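From: Catrin Gape
To: kernero-allotments list
Date: 2025-10-21
Subject: Re: Water butts and the winter shutoff

Stella Mabula wrote:
> Does anyone know if the Kragh Lane tap goes off at the same time
> as the main one? I have 35 leeks still in the ground and two
> barrels that are nearly empty. Also, is it worth leaving the
> barrels full over winter or do they split?

Stella,

Both taps are on the same line, so they go off together. Last year the Kragh Lane one ran for another day or so, but that was only what was left in the pipe.

Leeks won't need much from you now. Mine had no watering after the end of September and were fine until February. I would fill one barrel before the shutoff and leave the other one dry.

As for splitting, the older blue barrels have held up for me when left two-thirds full. The thin green ones haven't - I lost 3 of them in one cold week. Take the spigot off either kind and store it indoors.

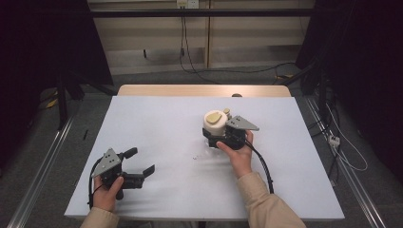

Two hands, two grippers, white board.

If you do drain one, run the hose down toward the ditch and away from the path. The low spot by plot 62 ices over and stays that way until noon.

The other thing is the meter. It read 1213 when I checked in July and I haven't been back to it. If you are up there before the shutoff, please write down the number and post it to the list. The lid is stiff, so bring a flat screwdriver.

I still have your long hose from the summer. It's in my shed, behind the door, and the key is in the usual place.

Catrin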